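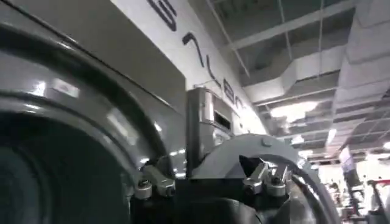 Gloss grey finish under overhead lighting.

Paint Finish Inspector (two posts), Grostmont

Cuvo coats and refinishes large curved housings and covers for industrial customers. We are recruiting inspectors for the finishing hall at our Grostmont site, reporting to the quality office.

Duties
Visual inspection of cured topcoat for runs, orange peel, inclusions and pinholes. Film thickness readings on flat and curved areas, including raised rims and the edges of openings. Gloss readings at 20 and 60 degrees. Entry of results in Albers, our inspection record system – training is given. Marking up of parts for local repair or full recoat.

Requirements
At least two years in paint, powder or vehicle body finishing. Normal colour vision, tested at interview. Able to read engineering drawings and write a clear defect report. Experience with solvent-based systems is useful but not required.

Terms
Permanent, full time, early and late shifts in alternate weeks. The shift allowance is 632 a quarter, paid on top of basic salary. A single payment of almost 2000 is available towards relocation. The site closes for two weeks in July and annual leave must be kept back for this.

How to apply
Send a CV and a covering letter of one page to the Cuvo personnel office, Calline Road, Grostmont, quoting reference 1387. Closing date 9/22/26. Applications without the reference cannot be processed. Interviews include a practical test on sample panels and last half a day.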